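Automated cloth handling at Hunero

Automated cloth handling at Hunero refers to the gradual introduction of robotic folding and stacking at the Hunero textile packing plant, a contract facility that sorts, folds and packs small cloth goods for resale. The program began with a single work cell supplied by Voma and was later extended to three packing lines. It is often cited in regional trade writing for its effect on job duties at the plant, where folding had been done entirely by hand.

Background

Hunero packs wiping cloths, napkins, swatches and similar flat goods under contract. Before the program, each line was staffed by packers who took cloths from a bin, laid them flat, folded them and placed them in sleeves. Shifts ran in blocks of 60 minutes between rest breaks. Wrist and shoulder complaints were the most common entry in the plant's health log, and turnover on the folding stations was higher than in any other department.

Thin cloth is difficult for machines to handle. It has no fixed shape once lifted, it clings to the piece below it, and its edges may curl or shift when air moves across the table. For this reason earlier equipment at the plant was limited to counting and sealing, and the folding stations were left as they were.

Development

The Voma cell was placed next to Line 2 in October. Its control software, Zimus, locates a cloth on the work surface, finds its corners and selects a folding sequence. Each new product is introduced through a teaching period, in which an operator lays out single cloths in different positions and confirms or corrects the corners the software has marked.
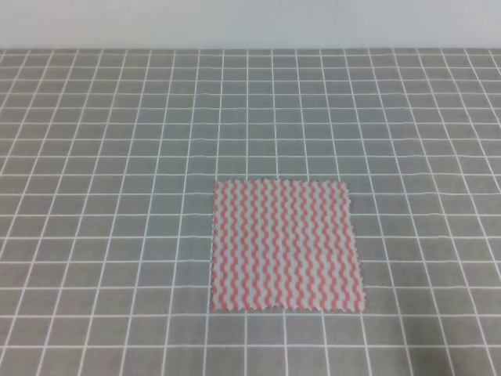

Teaching takes roughly 12 working days for a plain product. Patterned goods and goods with cut edges may take longer - the software tends at first to confuse printed lines with creases, and a notched border gives it many small points where it expects one corner. Operators at Hunero keep a written record of these errors, and the record is used when a similar product is added.

The conveyor and stacking unit that follow the cell were built by Trịnh, a local machine shop, which also maintains them.

Effects on staff

No positions were eliminated during the first stage. Of the 14 packers assigned to the folding stations, 13 remained with the plant, most of them in new duties as cell operators, inspectors or material handlers. Operators receive a higher hourly rate than packers and must complete a training course on site.

Opinion among employees has been mixed. Staff who moved to operator duties reported less physical strain but more time spent standing at a screen, and several asked for seating at the cells, which was later provided. Inspectors noted that the pace of the line is now set by the machine and that short pauses, once taken when a bin ran empty, have become rare. A rotation schedule was adopted in response, under which no employee spends a full shift at one station.

Hand folding continues for small orders, for heavy cloth and for any product still in its teaching period.

See also

Garment finishing
Industrial robot
Job rotation
Materials handling

This article was last edited on November 27, 2025.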